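Residents' Services Newsletter
Granthorpe House
Aug 29, 2025

Shared Kitchen and Utility Room: Decanting, Refilling and the Return of Small Equipment

The Residents' Services Office wishes to thank all households that responded to the questionnaire on the bulk refill service. The service has operated from the ground floor utility room since February, and 80 households are now registered to use it. The following notes set out how the room is to be used this fall, together with several changes to the lending of funnels, jugs and other small equipment.

Supplies and containers

Dish soap, laundry liquid, white vinegar and cooking oil will continue to be delivered in bulk by Pomden. Dry goods, at present rice, red lentils and rolled oats, are supplied by Retamal and are kept in the pantry cupboard next to the shared kitchen. Residents bring their own bottles and jars. Containers should be clean and fully dry before they are filled, and each should carry a label showing the contents and the date of filling. Labels and a marker are kept in the top drawer below the window.

Containers that previously held bleach, paint, motor oil or garden chemicals may not be used for any product, including soap. The Office received several questions on this point and wishes to state it plainly. A bottle that has been rinsed many times is still not acceptable.

Choosing a funnel

Most of the spills reported over the spring were small and occurred when a wide jug was emptied directly into a narrow bottle. A funnel prevents nearly all of them. The spout should sit well inside the neck of the bottle without wedging against it, as air must be able to leave while the liquid goes in. When a funnel fits too tightly, the liquid backs up into the bowl and then drops all at once. Lifting the funnel slightly will clear it.

Thick liquids such as laundry detergent should be poured slowly, with the bowl kept no more than half full. Rice and lentils pass through a standard spout if they are added a little at a time; rolled oats do not, and residents are asked to use the wide-mouth jar funnel or a scoop for these.
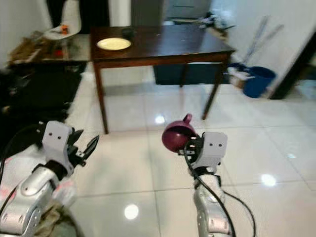 Funnels used for food and funnels used for cleaning products must be kept apart at all times. Food funnels belong in the pantry cupboard, and those for soap and detergent hang on the rail inside the utility room. A funnel found in the wrong place should be treated as a cleaning funnel, even if it appears clean, and handed in to the Office so that it can be replaced. Plastic holds the scent of detergent for a long time, and two households reported an unpleasant taste in cooking oil earlier this year.

After use, funnels are to be washed in warm water, with a bottle brush passed through the spout from both ends. They should then be left to drain with the wide side down. Oil funnels need dish soap and a second rinse. Please do not put funnels away damp — flour and oats stick to the inside of the spout and are difficult to remove once they have hardened.

Floors and surfaces

Residents should place a tray beneath any container being filled. Liquid soap on a smooth floor is a serious slipping hazard, and a wet mop alone tends to spread it. Spills should first be taken up with dry paper towels or a cloth, then wiped with clean water and dried. Oil should be covered with baking soda, left for several minutes and swept up before the area is washed.

Lending and returns

Small equipment may be borrowed overnight, and the Fodix booking page now shows which items are out. Of the 11 funnels purchased for the service, 6 are currently available for lending. The Office asks all households to look through their kitchen drawers and return any item that belongs to the shared rooms. No fee will be charged for late returns made this season.

Replacement jugs and a second jar funnel have been ordered. Requests for further items may be left in the box outside the Residents' Services Office or submitted through the booking page.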